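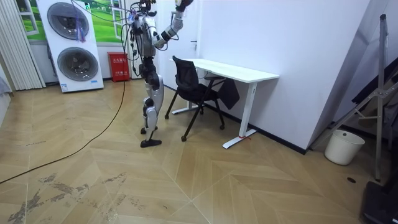 ## 4. Room rules for tethered humanoids

**Figure 4.** Humanoid standing with one arm raised, cables attached around the head and shoulders. A long black cable runs from the upper body down across the floor. Desk and office chair to one side; door and extinguisher cabinet (灭火器箱) behind.

The rules in Section 3 were about the robot: joint limits, stop behavior, who may change gains. Most of what went wrong in our logs was not about those. It was about the room. Chairs, cables, doors, bags. So this section covers the space, from the robot's feet out to the walls, and the people who walk through it.

Scope first. We mean full-size or near full-size legged humanoids, standing under power, with at least one cable attached. Small offices and shared labs, no fence, no marked cell. Rooms built for something else. Rules for fenced cells exist and are fine, and we do not repeat them. Untethered walking is left to Section 6.

We worked from 88 written entries in the shift books at Naston and Simar, plus notes from the pilot at Ovaten. An entry is any event where an operator stopped a run or delayed a start for a reason outside the robot. Coding was done by Tươi Văn, then checked by Lai-ching Chiu from the raw text without seeing the first labels. They disagreed on 17 entries, nearly all of them cases where one event had two causes (cable *and* chair, for instance). Those were kept under both headings, so the groups overlap.

### 4.1 Reach zone

The reach zone is the floor area under everything the robot can touch with either arm, standing where it stands, plus one full step in any direction. Not the area it is expected to use in the task. The full one.

This was the rule people argued with most. An arm hanging at the side takes up little room and it is easy to plan the layout around that. Figure 4 has both cases on the same robot, one arm down along the torso and the other lifted with the hand high up. The zone must be drawn for the second, on both sides, even if the script only ever lifts one.

Required:

- Zone worked out before power on, from the arm length in the maker's data sheet plus the gripper. The gripper gets forgotten. Measure it with whatever is mounted that day.
- Furniture that is not part of the task stays outside the zone.
- Furniture that *is* part of the task may be inside, but only if it cannot roll, or has its wheels locked.
- Overhead counts. Lamps, sprinkler heads, hanging wires, the tops of stands. A raised hand goes higher than the head.

Chairs are the weak point. A desk gets placed once and stays there. A chair ends up wherever the last person stood up from it. At Naston the chairs got a parking spot, a taped square by the wall, and the operator checks the square and not the chair, which turned out to be quicker. Simar took the chairs out of the room completely and operators then sat on the floor with laptops, inside the zone. Worse. The chairs went back in the same week.

Bags and jackets on chair backs are treated as part of the chair. Straps hang down and straps catch.

### 4.2 The tether

Two kinds of tether get mixed up in the entries and we had to sort them by hand. A load tether holds the robot if it falls. A service tether carries power or data or both. One cable can not be counted as both unless the maker says so in writing. We saw service cables tied off to a stand or hook as if they would catch something. They will pull out their connector and then the robot falls anyway.

Rules for service cables:

1. Strain relief at the robot end, on the body and not on the connector.
2. Bundled to a single run where they leave the robot. Loose loops around the head and shoulders are the part an arm can hook when it comes up. Check by moving both arms through full range with the motors off, by hand, before the first run of the shift.
3. Enough slack for the planned motion plus one step. More than that goes on the floor, flat, away from the feet.
4. The floor run leaves on the side away from the operator.
5. No floor run across the way out.

Number 3 and number 4 pull against each other in small rooms. A cable that comes off the upper body, reaches the floor and then crosses it on the diagonal is the shortest path to a socket in a lot of rooms, and it also takes the most walking space. Going along the wall costs extra length. We recomend the wall route wherever the length allows, and a flat cover where it doesn't. Tape alone lifted at the edges within days at Ovaten, on wood flooring at least. No test on carpet.

Foot clearance: a flat sole on a round cable is a rolling contact. Keep the floor run clear of both feet for the whole step range. If the task needs stepping backwards, the cable goes forward or to the side, never behind.

Color. Black cable on a pale floor is easy to see. Black cable on dark floor is not and should be sleeved. That's all on color.

### 4.3 Doors and ways out

A door into the room is a way in for someone who does not know a run has started. Obvious. Still the largest single source of delayed starts in the Simar book.

- A door that opens into the reach zone is not allowed during powered work. Move the robot or lock the door from the inside, and lock only if there is a second way out.
- A door close to the zone but outside it: sign on the outer face, changed at every start and stop. A sign that is always up gets ignored – three of the entries say exactly this in different words.
- The operator stands where the door can be seen. Not back to it.
- The path from operator to door does not pass through the reach zone. If the room makes that impossible the room is not suitable, and we'd rather say that plainly than offer a workaround.

The last one ruled out two rooms at Ovaten. Both had the robot set up near the door with the desk deeper in the room. Turning the layout around fixed one. The other is storage now.

### 4.4 Fire equipment

Battery packs and power supplies are in the room, so an extinguisher of the right type must be as well. Same with access to it. The cabinet must be reachable without entering the reach zone and without stepping over the tether. In a small room that is often harder than it sounds, as the cabinet tends to be low against a wall and the walls are where everything gets pushed.

Nothing in front of it. Nothing on top of it. Operators should be able to say where it is without looking, and in the pilot we asked them. Lai-ching Chiu did the asking, at the start of Friday shifts, no warning. Most could. Newer people pointed at the corridor.

We do not give a rule on extinguisher type. Depends on the pack chemistry and on local fire code, ask the fire office.

### 4.5 Stands, air units, small stuff

Anything tall and narrow near the robot gets treated as something that will fall. Light stands, camera stands, poles. Legs fully spread, weight at the base, placed so that a fall goes away from the robot and the operator. Cloth or clothing does not get hung on stands. It changes the balance a little and hides the clamps a lot.

Air units: do not point the outlet at the robot if there are loose cables on it. Moving cable in a depth camera's view gave false obstacle stops at Naston for most of January before anyone connected the two. Wires hanging in front of a fan grille should be tied back, whatever they belong to.

Wastebaskets outside the zone. They are light, they move when kicked, they get put back somewhere else by cleaning.

Floor: note stains, worn patches and drains on the room sketch. Not because each one is a hazard. A worn patch may have different grip from the boards around it, and if a foot slips there twice the sketch will show it. Drain holes matter for small feet and for cable plugs. Keep the planned foot positions off both.

### 4.6 Start check

The rules above are too long to read before every run so we cut them to a card with 4 lines:

- **Arms.** Both through full range, motors off. Touch anything? Fix it.
- **Cable.** Follow it with a hand from the robot to the wall.
- **Door.** Sign changed, path clear.
- **Stop.** Operator holds the stop button and presses it once. Robot must show stopped state before reset.

The first draft of the card came from Tseng and had a line for each item in 4.5. Operators ticked all of them without looking, which we know because one of the lines was for a piece of equipment the room did not have. Cutting the list helped. Whether it helped enough we can't say from the pilot. The card was signed on all 100 pilot runs, and a signed card tells you only that there was a pen.

Who signs: the person holding the stop. Not the lead, not whoever wrote the script. If the stop changes hands mid-session the check is done again from the top, including arms, which people dislike since the motors have to go off. We kept it in anyway.

### 4.7 What these rules leave out

Noise, heat, working hours. Also visitors, who came up in the entries but mostly as a door problem and are covered there for now. We also have nothing on two robots in one room. Simar tried it briefly with both on service tethers and the reach zones overlapped before either robot took a step. Crossed cables need thier own treatment and we don't have enough entries to write it.

Sizes are left as "arm plus gripper plus one step" on purpose. A fixed distance would be easier to check, but the robots at the sites differ too much in build for one number to hold, and a number copied from one data sheet tends to stay on the wall after the robot is replaced. Tươi Văn has argued for a fixed minimum as a floor under the formula. That's reasonable and is taken up again in Section 7 with the revised card.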